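About Us

G'day, and thanks for stopping by! I'm Tiago Marinho and I run Kenholm Campers, a small workshop that turns ordinary vans into places you can properly sleep, cook and get changed in without whacking your head (well, mostly).

I started out fixing trim and upholstery for other people's fleets, then gutted my own tired old van on weekends. A mate wanted one like it, then his sister did, and before long I had a queue down the driveway and some pretty patient neighbours. There are 9 of us now, in a proper shed with a proper hoist, and we've sent 70 vans out the door.

We only ever have three builds going at once. It means the person who measures up your van is the same one fitting the cabinets, and you can ring and ask them anything.

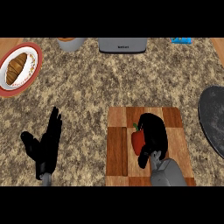 Croissant on the good plate.

Our most popular layout is the Cimo, with a fold-down bed across the back and a galley along the driver's side. The Prostumov is the bigger one, made for families and for people who can't leave the surfboards at home. Both come with insulation, a 375 watt solar set-up and more cupboards than you'd think would fit. Colours and fabrics are up to you – we love a bold one!

Come and have a sticky beak if you're in the area. Thursday is the best day for it, when I try to stay off the tools and keep the kettle on. Give us a bell first so we can move a van or two and you'll have somewhere to park.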